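Okumwood Residents' Association
Minutes of the general meeting held on 5 November 2021 in the ground floor common room

Present: Nadine Sfeir (chair), Dima Smadi (minutes), and residents of buildings A, B and C as per the sign-in sheet. Apologies were received from the owners of unit 17.

1. Minutes of the previous meeting

Approved with one correction. Under item 4, the contractor for the stair lighting should read Kemero, as Carneo does the gardens only.

2. Stair lighting

Kemero has replaced the fittings in buildings A and B. Building C is waiting on a part for the second floor landing. A resident of C said the timer on the ground floor switches off before anyone carrying shopping can reach the elevator. Dima will ask Kemero to lengthen it when they come back for the landing.

The invoice for the first two buildings came to $723 and has been paid.

3. Gardens

Carneo has finished the fall cutting. The hedge along the parking lot was taken lower than some residents wanted. Nadine said the height was what had been agreed in May and that it will grow back. It was agreed that next year the height will be marked on the fence before the work begins.

The leaves behind building B are still to be cleared. Carneo has been told.

4. Bike room

There are still bikes without tags. Owners have until the next meeting to tag them. Untagged bikes will then be moved to the storage area under building A – they will not be thrown out. Tags are available from Nadine.

One resident asked whether strollers could be kept in the bike room over the winter. Agreed, as long as the path to the back door stays clear.

5. Recycling and trash

This item took up most of the evening.

5.1 Collection. The hauler, Kos, has written to say that recycling with food or liquid in it will be left at the curb. This has happened to building C twice since the summer. The extra pickup cost the association $468 in total. Several residents felt building C should carry this cost alone. Others pointed out that people from all three buildings use the C bins on the way to the parking lot. A show of hands was in favor of sharing it.

5.2 Bottles. Dima read out the part of the Kos letter that deals with plastic bottles. They should be empty, rinsed and flattened. Labels can stay on. There was a question about whether caps go in with the bottle or in the trash. The letter does not say, and Dima will call Kos to find out. Until then, residents may do either.

5.3 Wrappers. Snack and candy wrappers go in the trash. It was noted that they are often found in with the bottles, mainly in the common room, where there is only one container for everything. Nadine proposed a second basket next to the first, with a sign on each. Agreed. Dima will buy the basket and make the signs. The page for the notice board will carry the text "Bottles in one basket, wrappers in the other."
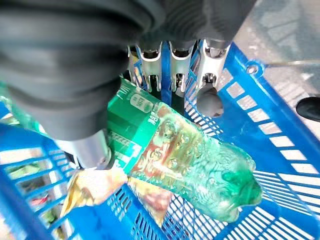 6. Common room bookings

The booking sheet will move from the door to the notice board. Evening bookings end at 9 as before. Anyone using the room is asked to put the chairs back and take their trash with them if the bins are full.

A request to hold a weekly language class in the room was approved on a trial basis until May. The teacher will have a key and will sign for it.

7. Other business

The intercom at building A is cutting out in wet weather. Nadine will get a quote.

A resident asked for the salt bin to be filled before the first frost. Dima will check what is left from last winter and order more if needed.

A set of keys on a red cord was found by the mailboxes and can be collected from Nadine.

8. Next meeting

The date will be posted on the notice board. Items for the agenda should reach Dima in writing one week before.

Minutes taken by Dima Smadi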